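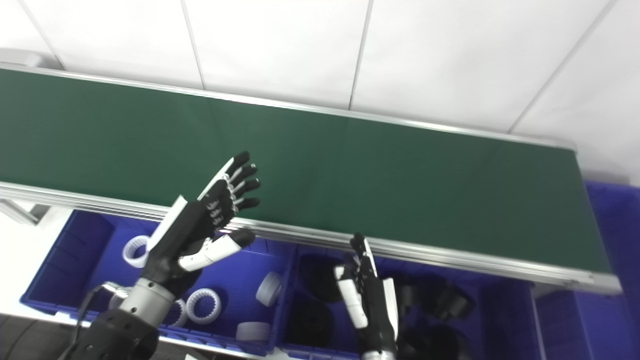
Figure 3. Conveyor with a green belt and two blue storage bins beneath it.

4.2 What the small cells did indoors

I went into this part of the study expecting the indoor small cells to win easily, and I was a bit too sure of myself. We had one operator, Luvov, with a live network in Steltlow, and they let us log traffic on 80 small cells from December onwards. The handsets all ran the same Casance logging app, so at least I didn't have to argue with myself about mismatched clocks (I've done that before, and it's no fun).

Download speeds near the cells were lovely – a median of 296 Mbps within sight of the antenna. Go round one corner, though, and the phones kept hanging on to the outdoor mast for far too long. I blamed the handover threshold first, then the neighbour lists, and in the end it was a bit of both. The lists had been copied over from an older Jia rollout and still pointed at cells that had been switched off.

Once Luvov cleaned those up, the late handovers dropped a good deal, but only on the lower band. I'd still like to know why the upper band didn't follow! We reran the walk tests with some 200 calls per building and got the same split, so I don't think it's noise. Section 4.3 goes through the upper band on its own.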